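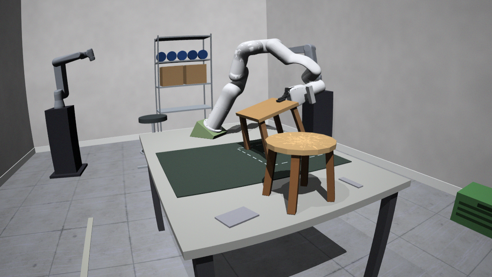 Fig. 1. Stool task in the sim. White arm holding the rectangular stool by one end of the seat, round stool standing on the mat.

Camatcombe Shared Workshop — Build Your Own Arm Cell
Handout 4: from sim to bench

Last time: mounts, wiring, e-stop. If you missed it get the notes off the Gethin drive before you touch anything.

Today is all sim. No power to the real arm until your run passes.

Things to set first

Units in millimeters. The stool files come in as meters, so scale by 1,000 or you get a speck on the mat and spend half an hour looking for it.
Table origin = front left corner of the mat, NOT the table.
Mount is the wedge type. Put the wedge angle in the base transform. Don't fudge it in joint 2.
Speed cap 400 mm/s. Leave it there.

Grip

Rectangular stool: grab the end of the seat. Easy to reach but all the weight hangs off one side, so it wants to tilt. Look at Fig. 1 — slight tilt already. Fine for a lift, bad for a place. Try a grip nearer the middle of a long edge and compare the wrist torque.

Round stool: legs splay out, so coming in low you hit a leg. Come down from above, one finger over the rim.

Clearance

The one everybody gets wrong. Planner checks the gripper and the links. It does not check what you're carrying unless you attach it. Attach the stool to the tool frame right after the fingers close, then plan. Otherwise the legs go straight thru the other stool and the log says OK.

Lift height in the starter file is 683. Don't lower it till the attach step works.

Dashed outline on the mat is the target zone. All four feet inside before you call it a pass. Half on the line = fail.

Saving

Staletti format for the path, plain text for the notes. Name it with your bench and the run, eg jurkenero_2. Jurkenero benches share a folder so please dont overwrite.

For next time

2 clean runs in a row, same settings, no hand edits between
Torque plot for both grips on the rectangular stool
Read the part on payload in handout 3 again, espcially the center of mass bit

Real stools are in the wood store. Measure yours, the legs don't all match the model.

Rev. 2026-10-29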